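Workshop Tips: Bench Arms That Drop or Crush Hand Tools

Applies to small two-finger grippers used for sorting hand tools at the bench. Written after a fault on the tool-sorting cell at Korkside, January 2021. Settings quoted are for the Laltasari controller. Other controllers have the same settings under different names.

What went wrong

The arm was returning screwdrivers to a shallow bin. On one cycle the fingers closed on the shaft instead of the handle. The grip check passed, the arm lifted, and the screwdriver swung and jammed crosswise between the bin wall and the finger plates. The controller read the extra load as a heavy tool and raised the motor current. The wrist motor held against the jam until the thermal cutout tripped at 48 seconds. When the cutout tripped, the wrist lost holding torque and the arm sagged onto the bench.

No one was hurt. One finger plate was bent and a cable clip sheared. The stop button was on the far side of the bench and could not be reached without leaning across the arm. It has been moved.

Before running the arm

Switch off at the supply before putting a hand in the bin. A paused program still holds torque and can resume.

Fix the stop button to the front edge of the bench on the side where you stand. Test it once a day with the arm moving slowly and nothing in the gripper.

Clear the bench to the full reach of the arm plus a hand's width. Coffee goes elsewhere.

Check every cable at full extension and again fully folded. Look for loops that hang low enough to snag on a bin rim. Tie them back to the arm segment they belong to and leave slack at the joints. A cable tied across a joint will pull its own connector out.

Setting the grip

Keep the force limit low and raise it in small steps. A rubberized handle needs less force than a smooth one. Ours was set to 285 on the controller's scale, carried over from a job with steel sockets, and that was far too high for screwdrivers. The controller accepts anything up to 2,000 without a warning.

Set the current limit separately. The force limit governs the fingers only. The current limit governs the joints, and it was the joints that kept pushing.

Set the stall timer to 2 seconds. The factory value on our unit was zero, meaning disabled. With the timer on, a jam stops the arm long before the motor gets hot.

Turn off automatic load compensation if the tools are light. It cannot tell a heavy tool from a stuck one.

Bins and tools

Use a shallow bin with sloping sides. Deep bins with straight walls give a long tool two places to wedge.

Fasten the bin down. Double-sided tape is enough for light tools. A bin that creeps will put the pick point off by the end of the day, and the fingers will start landing on shafts.

Put in one tool at a time until the pick has been proven. Tools that overlap are picked as a pair, and the second one falls at a height of the arm's choosing.

Keep knives, chisels and anything with a bare edge out of the job altogether.

After a jam

Press stop, then switch off at the supply. Support the forearm with one hand before power goes, if it can be done without reaching under the arm. Brakes are not fitted to most bench arms and the arm will drop.

Back the fingers off by hand. If they will not move, loosen the bin and take it away from the gripper. Do not pry between the plates with another screwdriver.

Check the finger plates against a straightedge. Replace a bent plate; a straightened one bends again in the same place. Numelport sells them in pairs with the screws.

Let the motor cool for over an hour, then run the empty cycle first and the slow pick second.

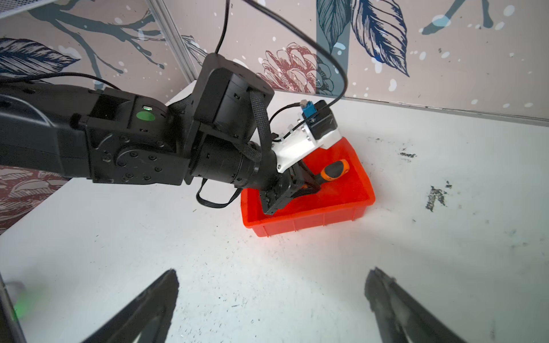
Onuoha: The stall timer goes back to zero after a firmware update on ours, so add that to the daily check. We lost a wrist motor in October that way. I also wouldn't trust tape on the bin, two small clamps at the back corners have held much better.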